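Penell Assembly Board: Gallery
Grandton workshop, August
Page by Siobhán Tierney

The Penell board is a set of blue parts laid out on one large white board, along with small white plates that some of the pieces go into. We had it out on the black table with the curtain drawn behind. Blue on white is easy to follow from across the table, and we have kept those colors for every part we have made. The board is listed as item 2081 in the Drakgate catalog.

Plates and pegs

The small plates are separate from the board and can be swapped. If a peg gets chewed up we print a new one and file it by hand until it sits right.

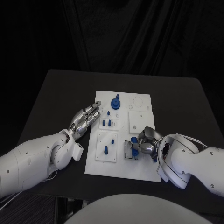 Spare parts are kept in a Fuchs drawer cabinet, sorted by size. There are 41 pieces in the current list, not counting spares. A full set of replacements takes us 2 evenings to make.

The slotted plate gets the most questions. A peg that goes in crooked has to come back out and be lined up again, so take your time with it.

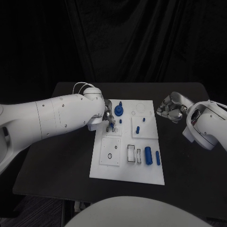
Small blue peg above the plate with two slots. Circle outlines are printed near the top of the board.

Round parts are grouped separately in the parts list. Please lift them by the edge when putting them away.

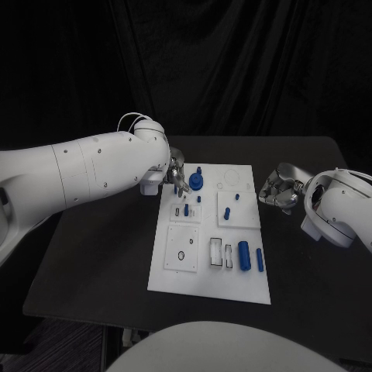 Corner peg

Check this one before packing up. It is small and rolls under the cabinet if it gets knocked off the table. 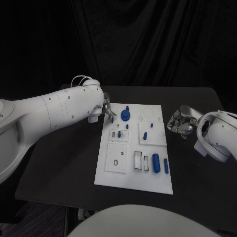 Blue peg standing at the upper left corner of the board.

Drawings for the plates are available from Siobhán at the Grandton desk.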